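Organización de los puestos de trabajo y uso de la grapadora compartida

Informe del proyecto de la asignatura Métodos de Trabajo en Oficina
Brisa Quintero, Mizanur Sivakumar, Mackenzie Kowalchuk
Tutor: Mervin Poirier

Utilizamos cookies propias y de terceros para mejorar su experiencia de navegación. Si continúa navegando, consideramos que acepta su uso. Aceptar | Configurar

1. Punto de partida

La sala Cestadow es el espacio donde los grupos de último curso imprimen, montan y entregan sus trabajos. Las mesas son individuales y el material de encuadernación se comparte. En junio se concentran las entregas, y los grupos que usan la sala se quejaban de dos cosas: las mesas se quedaban ocupadas con papeles de otros y la grapadora se atascaba o aparecía abierta en cualquier sitio.

El encargo consistía en estudiar cómo se preparan los dosieres en la sala y proponer un orden de trabajo que se pudiera aplicar sin comprar muebles. El presupuesto era de 522 euros para todo el curso y ya estaba comprometido en papel y tóner, de modo que trabajamos con lo que había.

2. La mesa

Antes de mover nada revisamos los tableros. Son de color claro, con dibujo de veta, y la superficie útil es suficiente para un dosier abierto y dos montones de hojas. El pasacables está hacia el borde del fondo. En las primeras reuniones lo tratamos como un detalle sin importancia, pero condiciona la distribución: si se coloca una pila de papel encima, el cable del portátil tiene que salir por un lado y cruza la zona donde se grapa.
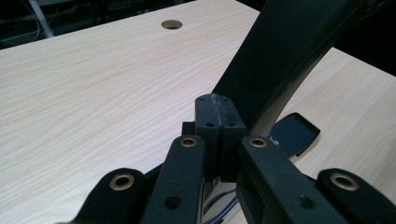

Figura 1. Tablero de uno de los puestos, con el pasacables hacia el borde del fondo.

Decidimos dejar libre la franja del fondo y usarla solo para cables. Los montones de hojas pasan a la izquierda y el dosier terminado a la derecha. La parte central se reserva para igualar las hojas y grapar. Mackenzie propuso marcar las zonas con cinta adhesiva de color. La probamos en una mesa durante 3 días y la retiramos: los bordes se levantaban con el roce de las carpetas y dejaban restos de pegamento. En su lugar pusimos una hoja de instrucciones en la pared.

También se discutió si convenía cubrir el tablero con un protector de la marca Fusirwood que nos ofrecieron en la papelería. Lo descartamos por precio y porque las hojas resbalaban al igualarlas.

3. La grapadora

La grapadora de la sala es un modelo de mesa, negro, de brazo largo. Recogimos las incidencias en una libreta durante dos semanas. La mayoría se debía a tres causas: grapas de una medida que no correspondía, demasiadas hojas en un solo golpe y restos de grapas dobladas que no se retiraban después de un atasco.

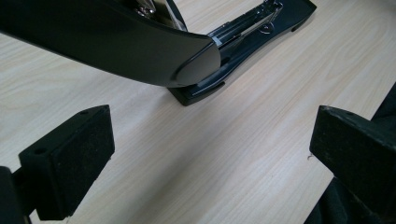 Para la segunda causa hicimos una prueba sencilla con papel normal de impresora. Con dosieres delgados no hubo problemas. Con los que pasaban de 25 hojas, la grapa salía torcida o no llegaba a cerrar por detrás. Fijamos un límite por debajo de esa cantidad y los dosieres más gruesos se llevan a encuadernar con canutillo.

Para los atascos redactamos este procedimiento:

Apartar los papeles y apoyar la grapadora sobre la mesa.
Abrir el brazo y sacar la tira de grapas.
Retirar con pinzas la grapa doblada. No usar tijeras ni la punta de un bolígrafo.
Volver a cargar, cerrar y probar con dos hojas usadas.
Anotar el atasco en la libreta.

El último paso fue el que menos se cumplió. En la primera semana encontramos 7 atascos anotados, aunque por las grapas de la papelera calculamos que hubo más.

4. Vaciado de la mesa al terminar

La norma que más cambió el uso de la sala fue la de vaciar el tablero al acabar cada turno. Los turnos se cambian a las 5 de la tarde. Antes, quien llegaba tenía que decidir qué hacer con los papeles del grupo anterior y a veces se mezclaban hojas de dos dosieres. Ahora todo lo que queda sobre la mesa a la hora del cambio va a la bandeja de la entrada, con el nombre del grupo si se puede averiguar.

El vaciado lleva poco tiempo si se sigue el mismo orden: primero el dosier terminado, luego las hojas sobrantes, luego el material compartido y por último un paño seco por el tablero. Las grapas sueltas se recogen antes de pasar el paño, porque rayan.

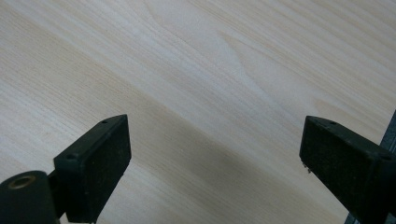
Zachary Kowalchuk nos comentó por escrito que la norma le parecía bien para los grupos que terminan en una tarde, pero que a él le obligaba a desmontar y volver a ordenar el mismo dosier en cada turno. Pedía un estante donde dejar el trabajo a medias.

Añadimos a la propuesta un estante para trabajos en curso, aprovechando el armario MacLeod del pasillo, que tenía una balda sin uso. Cada grupo dispone de una carpeta con su nombre. Queda pendiente resolver quién guarda la llave fuera del horario de tarde.

5. Pendiente para el próximo curso

Poirier nos indicó que la recogida de datos era corta y que convendría repetirla fuera del periodo de entregas. Falta también comparar las grapas que se compran ahora con las de Rerner, que cuestan algo más. La libreta de incidencias y la hoja de instrucciones se quedan en la sala, en el primer cajón junto a la impresora.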